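4.2 Handheld Collection and Relabeling

All demonstrations were recorded with the Wulta handheld grippers, one per hand, at a single table. No robot in the loop at this stage. Operators were given the task name and the end condition and nothing else — no script for which hand holds and which hand works. We tried scripting the hand roles in the June pilot and dropped it, the motions came out stiff and the policy copied the stiffness. The full set is 600 episodes over 20 tasks. Wiping tasks were over-sampled on purpose, see Section 3.

Episodes are stored in the Alau format, with both gripper streams and the head view on one clock. Drift between streams was corrected offline. Episodes where either gripper lost tracking for longer than the cutoff were thrown out before labeling, not after, so they don't appear in any count given here.

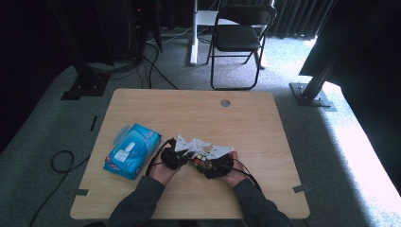

Figure 3. Head view from the cube wiping task, with both grippers and the wipe at the cube.

Contact labels are where most of the work went. The Mavromatis labeler we started from assumes one rigid object per gripper, and asks for a single "held" flag per hand per step. Fine for pick and place. For wiping it breaks down, the cloth is a second object and has no stable shape. In Figure 3 the wipe is crumpled and spreads between the two white plates, while the right gripper covers part of the cube, so from the head view alone we would not commit to which gripper holds what. Labelers disagreed on steps like this one more than on any others. We therefore replaced the flag with 3 states (held, touching, unclear) and let "unclear" stay in the training data with its loss weight set to zero. Forcing a choice made things worse in every run we tried.

Relabeling was done per segment and not per step. A segment ends when either gripper opens or closes past a set width, which is cheap to detect and lines up well enough with what people call a sub-step. Short segments get merged into the one before. This does blur the moment of first contact a little — we accept that, the policy predicts in chunks longer than the blur anyway.

The Sandale baseline was retrained on the same episodes with the original flags, same seeds, same number of updates. We did not tune it seperately. Differences reported in Section 5 are thus due to the labels and the masking together, and we have not split the two for all tasks. The ablation covers the wiping group only.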